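Spending the gripper money

2021-01-19

The budget came through! We've got $1000 to get the hand-held gripper setup into proper shape before April, and I've been scribbling on the backs of envelopes all week (my favourite part of any project, by a long way).

First up, a second pair of grippers. Babak Mazandarani priced them at Warnel and at Mirzaei, and Mirzaei came in at $800 the pair with the marker cubes included. Warnel wanted extra for the cubes, so that was that. 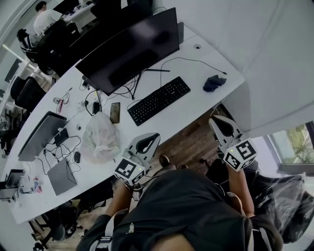

Cabling gets whatever is left, and I have opinions. A decent sleeve kit from Tumuva is $20 and I want 4 of them. With a gripper in each hand and a black cable running down from the left one, I'd like a neat path back to the desk, and the tangle of cords near the monitor could go in a sleeve at the same time. There's already a grommet in the desktop, so no drilling!

That leaves $120 for spare marker cubes and a couple of long leads. Sturkudel has a nice braided one I keep going back to look at. Babak reckons we should hold some of it for shipping and he's probably right, but have you seen the colours they come in?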